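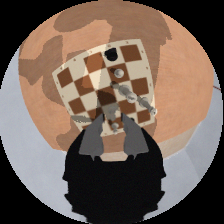

Nollden is a company that makes board games and small teaching sets, with its workshop in the town of Trurkham. It is known mainly for the automation of its packing and checking work, which began in December with the system called Nerier. The workshop employs 70 people, and 14 of them work in the checking room.

History

Before the automation, each chess set was put out by hand on a board, inspected and packed again. A worker did this for a full shift, and many complained of pain in the wrist and neck. The firm Smadi was asked to plan a robot arm with a two-finger gripper for this task. The movements were first prepared in computer simulation, on a small board of five by five squares, and only later tried with the real arm.

Operation

The arm takes a piece, sets it on a square and returns it to its tray. Tall pieces are the most difficult, as the fingers must close below the head and must not touch the neighbor piece. The simulation is still used when a new shape of piece comes to the catalog. A worker changes the light, the shadows and the angle of the board, and the program is run again until the grip is accepted.

Effects on the workers

No one lost employment at the start of the system, but the tasks became different. Two workers, among them Rocío Puma, passed from checking to the preparation of simulations, after a course of 15 days. Puma has described the new work as easier for the hands and more tiring for the eyes. Others stayed at the tables for painted pieces, which the arm does not handle.

Leen Awad, who represents the workers, has criticized that the pace of the room is now decided by the machine. After her request, a pause of 2 minutes was added between trays. The question of pay for the new tasks was still open on 2025-10-04.

See also

Industrial robot
Robot simulation
Job rotation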